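机器到底能不能干家务活了？聊聊收拾桌子这件小事

版块：居家与自动化　回复 17

楼主：半亩葱花

各位晚上好，又来跟大家絮叨了。起因是前阵子家里的老洗碗机终于退休，我跟家里人商量，要不再等两年，直接等一台会自己收桌子、自己把碗筷放进去的机器？家里人笑我做梦。我不服气，这几个月断断续续看了不少东西，越看越觉得事情有意思，也越看越拿不准，所以想请教一下版里做过自动化的朋友们。

我先说自己的看法：扫地、洗衣、洗碗这些，机器早就干得不错了，可它们干的都是关在一个壳子里的活。真正磨人的是壳子外头那些零碎，比如桌上一个杯子、一个盆、一个不知道谁随手放的筒子，要拿起来、转个方向、放到该放的地方。人做这个连想都不用想，机器呢？
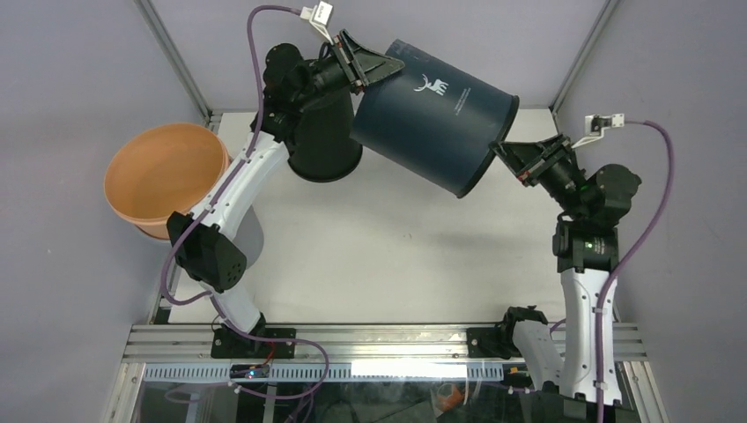
半亩葱花

两条机械臂一起捧着一个深蓝色的筒，一边夹一头，斜斜地悬在桌面上方。我盯着看了好半天，心想这不就是我每天晚饭后干的事吗，一手抓一头，往旁边一挪。筒上还有个白色的鹿形标，挺好看的。大家觉得，离进我家厨房还有多远？

2楼　铁皮饭盒

先给楼主倒杯茶。我在 Rundstead 的装配车间待了很多年，说点车间里的体会。双臂拿一个东西，看着比单臂稳当，调起来可比单臂麻烦多了。两只手夹着同一个硬东西，一边快一点，另一边就得让一点，让不好，要么掉，要么把东西挤变形。塑料件还算客气的，有点弹性，能替你兜住一点误差。我们那边一个上料工位，就为了两边配合，前后改了 4 版夹爪才肯上线。所以我的意见比较保守：车间里位置固定、来料固定，能干；家里，早着呢。

3楼　云朵晒被子

我跟楼上看法不太一样，您别见怪呀！车间要的是一天到晚不出错，家里哪有这么高的要求嘛。我自己收桌子还经常打翻杯子呢（上个月刚摔了一个心爱的）。机器慢一点、笨一点都没关系，夜里我睡了它慢慢收，收到天亮我也不催它。按家里的标准去看，我觉得已经挺近了。

4楼　铁皮饭盒

回3楼：不见怪不见怪，您说慢一点没关系，这个我同意。可是您打翻杯子以后，自己会去拿抹布，会把玻璃渣扫干净，还会留神别让孩子光脚走过来。机器要是打翻了，后面这一串谁来接？我怕的是这个。

5楼　老陈皮泡水

我说个别的角度，大家看图里桌子左边还有个橙色的圆盆，有点像花盆，底边稍微探出桌沿了。换了我，第一反应是先把它往里推一推，免得碰下去。这种“顺手”的事，没有人会写进任务单里，可家务有一大半就是这些顺手。我老伴常念叨我眼里没活，我看机器眼下跟我是一个毛病，哈哈。

6楼　云朵晒被子

陈皮老师这段我要抄下来给家里那位看！

7楼　慢车去 Flaltach

泼一点点冷水，是温的。去年我们小区的公共厨房试过一套叫 Bonsu 的收盘子设备，Cernberg 那边的公司做的，每月租金 2,000。碗口朝上的它收得很好，可是碗一叠歪，或者里面留了把勺子，它就停下来等人。有一天我闲着没事记了记，一顿晚饭下来收了 57 件，我过去帮了它好多趟。后来合同到期，大家也没再续。不过我还真有点想它，陪着它干活，像带一个特别认真的小徒弟。

8楼　半亩葱花

谢谢各位，一条条都认真看了。铁皮饭盒说的“后面这一串谁来接”，我念给家里人听，他连连点头，得意得很。可我心里还是偏向云朵多一些，总觉得肯慢慢干就有希望。洗碗机我还是先买了吧，碗不能一直泡着。另外想问问7楼，那套设备碰到油乎乎的盘子会打滑吗？我家做菜油重，比较关心这个。

9楼　慢车去 Flaltach

会滑，尤其是鱼盘。后来我们都先用纸擦一遍再给它，擦完一想，这活儿好像又回到我手里了。楼主买洗碗机的话，记得量一下柜门打开以后的进深，我当初就是没量，门开到一半顶住了灶台。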